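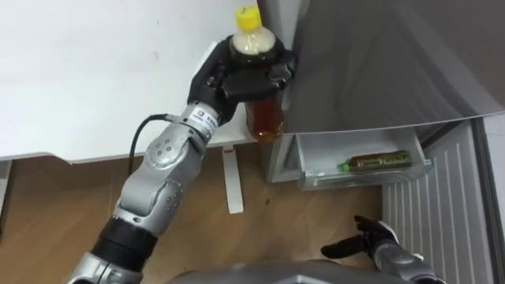
*Yellow cap at the fridge door, with a small green-capped bottle lying in the bin below.*

Welcome to the drinks corner on the second floor, home of a fridge, a very long white desk and a running disagreement about where bottles should live. Kenta Wada holds that tea belongs in the door. Meriem Soliman says the door is for milk and that Kenta was raised badly. Friday's round of the argument was the 30th, by her reckoning.

The desk came from the old Pronico office and has served as a sideboard ever since, mainly for things on their way to being cold.

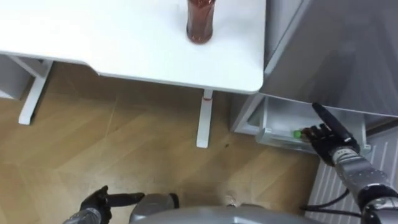

*Brown bottle on the desk, green cap in the freezer drawer.*

Freezer drawers are a sore point too. Hazem Zerouali likes his drinks nearly solid and has been asked, in writing, to set a timer. The herringbone floor is much admired by visitors, few of whom have had to mop it.
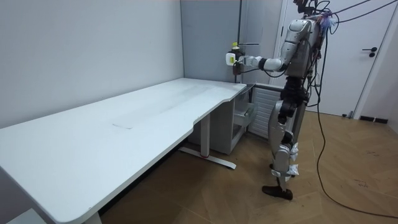

Anatole Hamel would like the grey drawers under the desk turned into bottle storage as well. Meriem has given him until January to come up with a better idea.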